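Working Safely Around a Gripper in the Home Workshop

Clinidside Household Guidance: Workshop Section
Reviewed in April by Soudabeh Rostami

Small robot arms are now used in many home workshops for sorting, holding and light assembly. The following practices apply to any arm fitted with a two-finger gripper and kept in a shared garage, basement or kitchen annex.

Before switching on

Clear the work surface of anything the arm is not meant to handle. Loose cloths, cords and open containers should be stored elsewhere.

Confirm that the stop button can be reached without leaning across the arm. Two people should know where it is.

Keep children and pets out of the room. A strip of tape on the floor is a reminder and does not count as a barrier.

Trying a task in simulation

Every new motion should be run in a simulator before it is run on the bench. Members of the Flirnotside workshop group are asked to complete nine clean runs in a row. A run in which the gripper touches a wall, a fixture or the arm itself is not clean, and the count begins again.

Start each run with the fingers open and empty. Check the approach from the gripper's own viewpoint as well as from the side, paying particular attention to inside corners, where clearance on both sides must be confirmed.
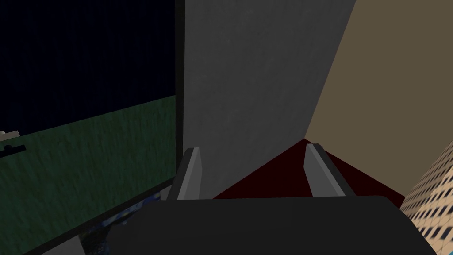 Simulated view from behind the gripper, fingers open, facing an inside corner.

Moving to the bench

Set the arm to its lowest speed for the first session. Use a soft test piece, such as a folded sponge, before any glass or ceramic item.

Do not reach between the fingers while power is on, even when the arm is still. Switch off, wait for the indicator to go dark, and then remove the item by hand.

Keeping a log

Record the task, the speed setting and any contact that was not planned. Users of the Minitz log sheet should begin a new sheet after line 99. Completed sheets are kept with the arm's manual.

Questions about this section may be sent to Jummai Tamuno at the Clinidside office.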